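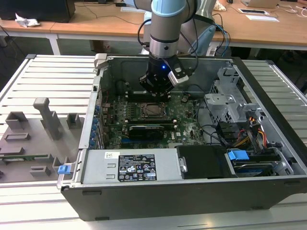
Part-time running coach, Mikham Harriers juniors

Posted in August by Renu Nishad

Mikham Harriers is looking for a part-time coach to take our under-13 and under-15 groups through the winter season. The post is paid by the session and starts in October. It would suit a qualified coach who already works with juniors, or a club runner with a leader's licence who wants to move up.

We have 40 juniors on the books across the two groups. Most of them race cross country in the winter and a few go on to the track in summer. Some only want to train, and that is fine with us.

The work

You would run two evening sessions a week at the Oren Road track, and go with the team to league fixtures on race days. On training nights you plan the session, lead the warm-up and keep the register. On race days you collect numbers, get the children to the start on time and hand the results to the club secretary afterwards.

The hill session moves to Sernico Park once the clocks go back, where the lower path is lit until nine. An assistant is at every session - you will not be on your own with either group.

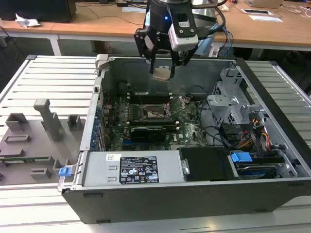
Desktop tower with its side off and the processor socket empty.

What we need from you

A coaching or leadership licence that covers under-16s, a current first aid certificate and a clean background check. We will pay for the check if yours has run out. You do not need to have been a fast runner yourself.

A driving licence is useful but we can manage without one. The 389 bus stops outside the track gates, and lifts to away fixtures can be arranged.
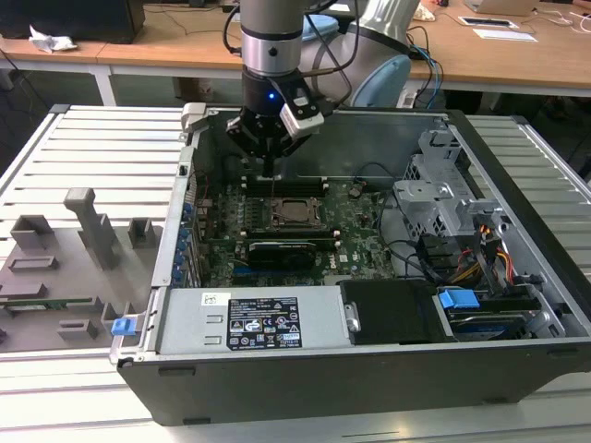
Page last changed: 2 September 2024

Pay and expenses

Pay is set by licence level and we will send the current rates with the application form. Mileage to fixtures is paid at the end of each month. There is also £100 a season towards courses, which you can carry over if you do not use it.

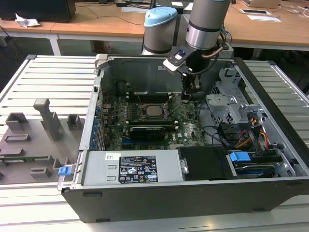
The post runs to the end of March in the first place. If both sides are happy we would then talk about the track season, which has fewer fixtures but longer days.

How to apply

Ask for a form at the Kushwaha Pavilion desk on any training night, or write to Renu Nishad at the same address. Please give the names of two people who have seen you coach. Shortlisted applicants will be asked to lead a short warm-up with one of the groups, followed by a chat over tea.

Recent items

Winter league fixtures: first list
Spikes and kit swap at the pavilion
Relay teams: names wanted
Sernico Park path closure
Minutes of the August meeting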